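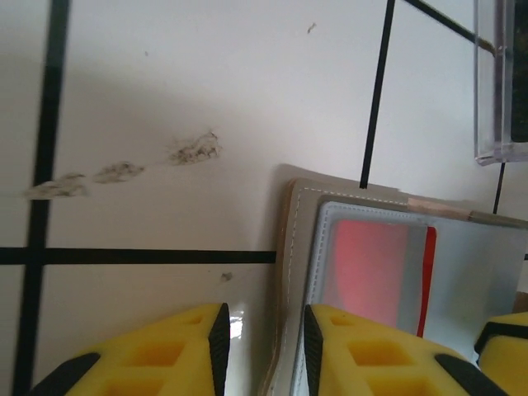 Most shops that ask me for help with an automation budget have already picked the arm. They send the quote from Ulton or Orkura, and the number on it is the number they took to the owner. I ask what they have set aside for everything that touches the part. Fingertips with rubber pads are a wear item, and so is the black tape on the table that marks where things go. Tables get smudged and have to be cleaned, and those minutes belong to somebody's shift. None of it shows up on the quote.

At Ferri the arm came to 68 percent of what they spent in the first year. They had planned on it being nearly all. The rest went to fingers, fixtures, a second table and two weeks of an operator's time that had been written down as free. They ran short in February and the cell sat while a purchase order went through.

My advice is dull. Hold back 10 percent of the total for small parts and let the person running the cell spend it without a signature. Buy 2 sets of fingers on the first order. Wistora did this on its packing line and the arm they chose was the cheaper one, which left room for it. I would take that arm with a stocked drawer over the better arm with an empty one.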